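Regrouting a brick wall without making a mess of it

Posted by Flor Huaranga
2025-11-28

Quick one because people keep asking after the patio post. Repointing. Old mortar out, new mortar in. Slow, dusty, not hard.

First, check you need it. Drag a key along the joint. Sand falls out? Needs doing. Key just skates over it? Leave it alone and go have lunch.

What you need

Plugging chisel, or an old flathead you don't like much
Club hammer, a light one
Stiff brush, NOT wire
Spray bottle
Hawk and a narrow pointing trowel
Lime mortar if the house is old, and I mean it about the lime
Goggles and a proper dust mask

About the lime. Soft old brick plus hard cement mortar = brick faces popping off in a few winters. The water can't get out through the joint so it goes out through the brick. I did the back wall at the Clornden house in cement, years ago, regret it every time I take the trash out.

Raking out

Work a small patch. Two or three courses, arm's length. Depth should be twice the height of the joint, so for most walls just under an inch. Square at the back, not a V. A V won't hold, the new stuff just sits in there like a loose tooth.

Chisel angled into the mortar, never into the brick edge. Uprights first, then the long ones. Grinder is faster, yes. Grinder also leaves nicks in every corner and you will see them forever.

Brush out all the dust. Then brush again. 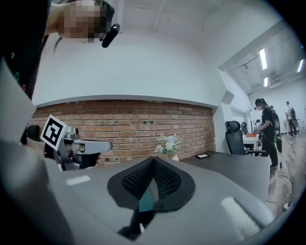

Wetting

Spray the joints the night before, then again half an hour before you start. Damp, not dripping. If water is standing in the joint wait for it to go. Dry brick sucks the water straight out of the mortar and it crumbles, all that work for nothing.

Mixing

Small batches. I go 2 buckets sand to one lime putty, a bit stiffer than you think. Should hold its shape on an upside down trowel. If it slumps, more sand. Measure with the same bucket every time or the color will wander across the wall.

Let it sit 5 minutes, mix again. Don't add water later to wake it up, bin it.

Filling

Hold the hawk right under the joint, push mortar off the back with the trowel. Press hard. Deep ones in two goes, let the first layer firm up a bit inbetween. Uprights first again, same reason, tidier lines.

Dropped some on the brick face? Leave it. Smear it now and it's there for good. Let it go crumbly then flick it off.

Finishing

Thumb test. Press, leaves a faint print but nothing sticks, good to go. Run the jointer along or just tap it with the brush ends for a rougher look that suits old walls beter.

Hang damp burlap over the lot for a few days. Mist it morning and evening. No lime work if frost is coming, so December is out for most of you. Under 40 degrees overnight, don't start.

Color matching, since I always forget to say: do a test patch low down behind a bush, wait till it's fully dry. Wet mortar tells you nothing.

Will add the chimney bit when I've done the chimney.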